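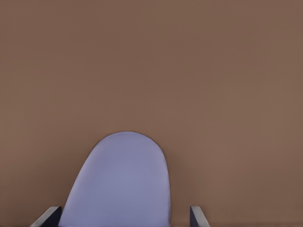
# Changing the posting time on a daily journal without breaking the date order

Posted in: Journals and diaries > Formatting and archives

**Hashini Bhuiyan**

I keep a personal daily journal on Lumeo. One entry per day, usually written in the evening after supper: weather, meals, what got done in the house, who called. I have 1223 entries so far.

For most of that time I wrote before bed and the entry carried the correct date. In June my shift changed and I now write after midnight, often close to 1:00 AM. Lumeo stamps the entry with the time I press Publish, so an entry covering Tuesday is filed under Wednesday. If I then write Wednesday's entry before midnight, I get two entries on one date and none on the one before.

I have tried the following:

- Editing the date by hand after publishing. It works, but the entry's web address keeps the old date, and the "previous day" link at the bottom follows the address and ignores the displayed date.
- Saving a draft before midnight and finishing it later. The stamp is still taken from the publish time.
- Changing the time zone on my account to one two hours behind. This fixes new entries. It also shifted the displayed time on every old entry, and a few that I wrote very early in the morning moved back a day.

I would like new entries to fall on the day they describe, with the old ones left alone. I also print the journal once a year for my mother, who reads it in order and will notice if a day is out of place. Is there a setting for this, or do I need to move to something else?

**Sunil Ranasinghe**

There is a setting, but it is per journal and not per account, so it doesn't appear on the page where you changed the time zone.

1. Put the account time zone back to what it was. The stored times were never altered, only the display, so your early morning entries will return to their correct days.
2. Open the journal itself, then Settings, then Dates.
3. Find "Day begins at". The default is 12:00 AM. Set it to 3:00 AM or whatever hour you are certain to be finished by.
4. Under "Apply to", select "New entries only". The default is "All entries", and it will refile anything you wrote between midnight and the new hour.
5. Save, then publish a short test entry after midnight and check the address before you delete it.

With this on, the address, the displayed date and the previous/next links all use the journal day. The time shown on the entry is still the real clock time. A Tuesday entry published at 12:50 AM will therefore read "Tuesday, 12:50 AM", and that looks wrong if you think about it too hard. You can hide the time under Settings, Layout.

Entries you have already dated by hand will keep the wrong address. To repair one, open it, choose More, then "Rebuild address". It has to be done one at a time. I had 12 to fix when I changed mine and it took nearly half an hour, most of it spent finding them. Any link you have made to the old address will stop working, so search your own entries for links first.

For the printed copy, sort the export by "Journal day". "Published" is selected when the export page opens and it doesn't remember your last choice.

**wotgate_diary**

I just type the date as the first line and ignore what the site says. Been doing it for 7 years on three different sites (I was on Gadex before it got slow). If the address is wrong, so what. I don't look at the address.

For printing I paste it all into one long file and move things around if they are out of order.

**Hashini Bhuiyan**

Thank you both. I had not looked in the journal's own settings. Time zone is restored and the early morning entries are back on the right days. "Day begins at" is set to 4:00 AM, new entries only, and last night's test filed correctly.

"Rebuild address" was grayed out on two of the older entries. Both had comments on them. I have left those as they are and put the date in the first line, as suggested above.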